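Varum wrist camera and pad kit: worth the money for small bottle work?
Forum: Grippers and end tooling
Page 1 of 1

hxue_bench
Has anyone bought the Varum wrist kit? Camera, bracket, two flat pads and the grasp planning software, sold as one box. We pick small dispensing bottles off a flat table and stand them up in a rack. At the moment we do it with an overhead camera and home-made fingers, and we lose too many on the bottles that have rolled against something.

The sales page says "any rigid object up to 300 g" and gives no test data. The reseller, Fumitz, has offered me a loan unit but wants a deposit, and I would like to know what I am letting myself in for before I fill in the forms.

Hanyu Xue

judit_f
We have had one since August. Short version: the hardware is good, the bracket is very good, the software is average and the manual is poor.

Longer version. The pads are tall and flat with a square top edge. On boxes and blocks they are hard to fault. On a cylinder lying down you get line contact on each side, and if the planner puts the closing line slightly off the long axis the part turns as the fingers come in. With a heavy part it doesn't matter much. With an empty bottle it does.

The camera sits close enough that you get both pads in view right up to contact. That is the main reason I would buy it again. With our old overhead view the arm hid the part for the last stretch and we were closing blind.

What do your bottles look like? Nozzle or plain cap?

hxue_bench
Nozzle. Frosted body, round end, coloured cap with a thin spout out of the middle. The spout must not be touched by the pads.

judit_f
Then you need to know about approach angle. By default the planner lines the fingers up with the table axes first and turns the wrist late. For a bottle lying on the diagonal with the spout pointing back towards the fingers, that puts the spout near one pad during the descent. You can change it: set wrist turn to "early" and raise the standoff.

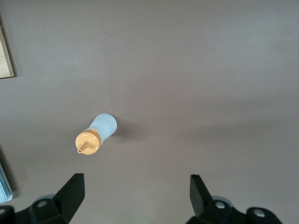 With early turn the wrist rotates at standoff height, so both pads come down either side of the body and the spout stays outside the closing path. It costs you a little cycle time. We also moved the grasp point towards the rounded end by 5 mm, because the default is the middle of the whole outline, spout included, and the balance point of an empty bottle with a cap that size isn't there.

Those two changes got us from 49 failed picks in a run of 300 down to 6. Same bottles, same table, same lamp. I am not claiming you would see the same.

gripgrumble
Six in 300 is still poor for a static part on a bare table. A suction cup on the body would do better and costs a tenth of the price.

judit_f
On a stiffer bottle, yes. Ours have a wall that gives where you would want the cup, and the customer will not have marks on the body. We tried it.

gripgrumble
Soft wall is fair. Bellows cup of a small enough diameter, placed nearer the end?

judit_f
The wall gives just as much there.

zprata
I service these for a living, so weigh my opinion accordingly. A few points on the software side.

Translucent bodies are where it struggles. The depth map comes from a stereo pair and a frosted white surface gives it very little to match on. What you get is a good cap, a good shadow and a hole where the body should be. The planner then fits a shape to what is left. If the shadow is soft it will sometimes take the shadow as part of the object and shift the grasp towards it.

Three settings help:

Mask source: change from "depth" to "colour". A coloured cap then anchors the orientation and the body is taken from the outline.

Shadow reject: off by default. Turn it on and leave the level where it is.

Exposure: fix it. Auto exposure drifts when the black pads fill the bottom of the view, and the table gets brighter as you descend.

The last one is in the manual, but only in the section on calibration, where you would not think to look.

Zulmira Prata

hxue_bench
Useful, thank you. Does colour masking cope with a dull table? Ours is a greyish matte sheet and the lighting is uneven from one side to the other.

zprata
Generally yes. White on grey is enough. Uneven lighting matters less than glare. If you have other items at the edge of the work area, draw the region tightly so they fall outside it. I have seen it plan a perfectly sensible grasp on the corner of a tray.

oceane_b
I will disagree with the praise for the bracket. On ours the pad screws worked loose. The heads are exposed, so at least you can see them, but there is no locking compound supplied and no torque figure given. We found it when one pad had tilted enough to leave a gap at the top edge on a closed grip.

Fumitz replaced the pads but would not say what torque to use. In the end I asked Varum directly and got a number after two weeks. For a kit at this price the number should be printed on the bracket.

judit_f
I have not had that, but we fitted ours with thread lock from the start. I agree the figure should be in the manual. "Very good" was about stiffness and how little room it takes up.

oceane_b
Stiffness I have no complaint about.

gripgrumble
Has anyone compared it with the Nurnent kit? Same class, curved pads, camera off to one side.

bprochazka
Yes, we ran both on the same arm for a tube-sorting job at Gajdoš.

Nurnent: the curved pads centre a cylinder by themselves, so small angle errors are forgiven. Worse on flat parts. The camera offset means one finger hides part of the object at close range, always the same side. The software is simpler and has no shadow setting at all, but the depth on translucent plastic was no better.

Varum: better view, more settings, pads need help on round parts. We stuck thin silicone strip to the faces and the turning mostly stopped. It wears and has to be replaced, and you must teach the closed position again afterwards or the width reading is wrong.

If I only handled round parts I would take Nurnent. For mixed parts, Varum with strip.

B. Procházka

hxue_bench
Did the silicone mark the bottles?

bprochazka
No marks on ours, but they were glass tubes. Test it on your plastic before you commit. Some strips leave a film.

gripgrumble
I still say a printed V-shaped pad on the Varum bracket would beat either. The hole pattern is published.

zprata
It works mechanically. You have to load the new finger shape in the collision model, and the import only takes one file format. Also, printed pads on the Varum bracket void the cover on the jaw drive. Read the terms before bolting anything on, especially to a loan unit.

hxue_bench
All right. Plan is to take the loan unit, flat pads first with early turn, colour mask, shadow reject on and exposure fixed. Then the same run with silicone strip. I will ask Fumitz for the torque figure in writing before I pay the deposit.

oceane_b
Good luck with that. Message me if they stall and I will send you the one I was given.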